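Print this page
E-mail this to a friend

Two grippers and a fortnight of my life

The Konuden fingers have been on both arms since the start of May, and I've stopped swearing at them before lunch. Progress, of a sort. The old Gradby set closed harder, and it also chewed the finish off anything it liked the look of.

I wanted a task with thin, shiny, badly balanced stuff in it, so microphone stands it was. The wrist view is where I judge a finger, and a skinny post between two big grey slabs is a fair test of patience.
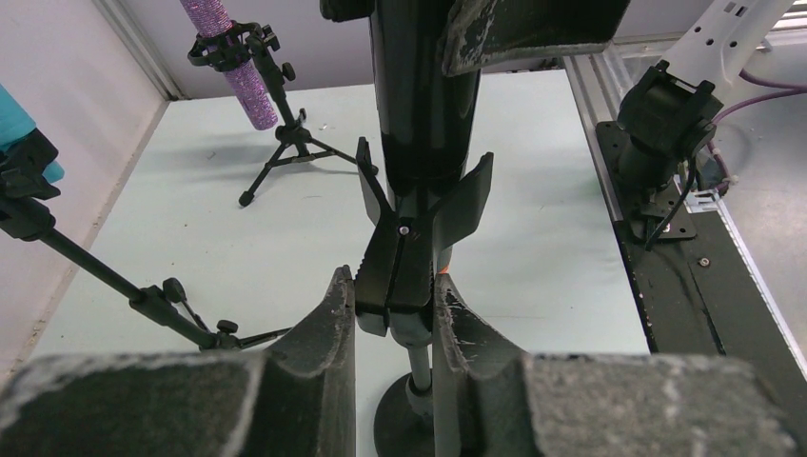 Photo: wrist camera, my bench

You can tell these pads aren't new. The scuffing shows most along the inner edges, though 560 closes on the Gradby pads left them looking a good deal worse. On the thin metal rod the Konuden set scored 81 clean grips out of a hundred and the Gradby 78, a gap Rasa Juška called "a rounding error with an invoice attached". She's paying for neither, so she can keep that to herself.

My bigger gripe is the view. The fingers are so chunky that they eat the bottom of the picture, right around where the base of the stand sits. The Ulurent controller takes a second feed from over the bench, and I've given in and started using it.

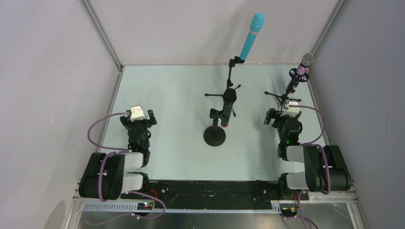 Elfriede Ruchti

From out there the spacing is much easier to judge. The black mic on its round base is the easy one, sitting between the two grippers. The pink one in its shock mount is fussier – tripod legs spread right behind the right gripper, and I've lost 5 runs to clipping a foot. Next up is thinner fingers, if the printer at Org is ever free.

E-mail this to a friend
Print this page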